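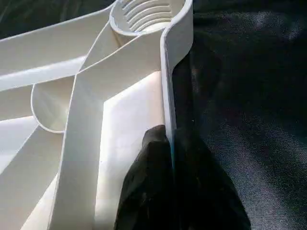 Stondetmont Plastics Rules Corpus: README

Version 2

Summary

The Stondetmont Plastics Rules Corpus is a collection of written recycling rules for household plastics, together with questions sent in by residents. It contains 306 rule sheets issued by local waste services and 2,000 resident questions matched to the rule that answers each one. All material is text in English. The corpus is intended for studies of plain language, public notices and question matching.

The files are kept by the Skidusero Archive, which also handles corrections and requests for removal.

Contents of the Package

rules.csv: one row per rule sheet, with the sheet code, the type of service (curbside, drop-off or both), and the full text.
questions.csv: one row per question, with the question code, the text as received, and the item group.
links.csv: the question code, the code of the matching rule sheet, and the line where the answer begins.
groups.txt: the list of item groups and a short definition of each.
changes.txt: changes made from the first version.

All files are encoded in UTF-8. Fields that contain commas or line breaks are placed in double quotation marks. An empty field means that the information was not supplied. The word "none" means that a reader looked for the information and did not find it.

Item Groups

Items are grouped by the way residents name them. A resident who writes "the white foam stuff" has asked about molded foam even if the rule sheet calls it expanded polystyrene. The groups are bottles and jugs, tubs and lids, film and bags, molded foam, kitchen tools, rigid pipe and tube, and other. A question may belong to more than one group. In such cases the groups are separated by a semicolon, and the first group listed is the one used for matching.

Rigid pipe and tube was part of "other" in the first version. It was given its own group when it became clear that rule sheets treat it in conflicting ways. Many services send it to the construction drop-off, while others say nothing on the matter. Film and bags includes plastic sheeting of any color.
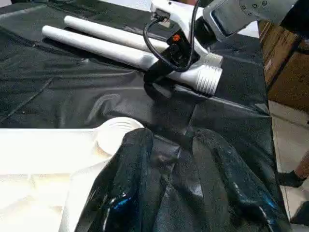
Collection and Preparation

Rule sheets were gathered from public pages and printed leaflets. Leaflets were typed by hand and checked against the original by a second reader. Spelling errors in the sheets were kept. Page numbers, phone numbers and collection schedules were removed.

Questions were received through a web form that remained open until the end of April. Senders agreed to the release of their text before submitting it. Names, street addresses and account numbers were replaced with a bracketed label. Text matching was carried out in Suvivix, and every proposed match was then read by 2 readers working separately. Where the readers disagreed, both answers were recorded in links.csv and the row was marked "open."

Open rows should not be dropped without notice. Any published score should state whether they were included.
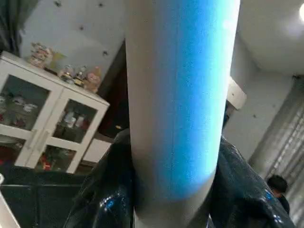
Yoon-hee Seol asked during review whether an open row should count as an error if a system returns either of the two answers. The current guidance is that either answer is to be accepted, and that the score for open rows should be reported on a separate line.

Known Limits

The rule sheets show what a service had published at the time of collection. Rules change often, and the corpus must not be used to tell residents what to place in a bin. Services that publish only in picture form are absent. Short questions are more common than long ones, and the tubs and lids group is larger than any other.

Rule sheets differ in how they use the words "clean," "rinsed" and "empty." No effort was made to bring these terms into line. Users who merge them should say so.

Molded foam needs particular care. A sheet may accept it at a drop-off site and refuse it at the curb, and the two statements may stand several lines apart. Links for this group therefore point to the first statement only.
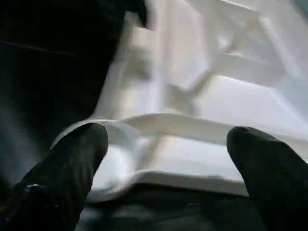

Shin wrote that pointing to the first statement hides the drop-off option in sheets where the refusal comes first, and asked for a second line number. The request has been accepted for the next version. Until then, users should read the full sheet for every question in the molded foam group.

Corrections

Requests should give the file name, the row code and the proposed change. Senders of questions may ask for removal at any time by quoting the question code shown on their receipt. Removed codes are listed in changes.txt and are not used again.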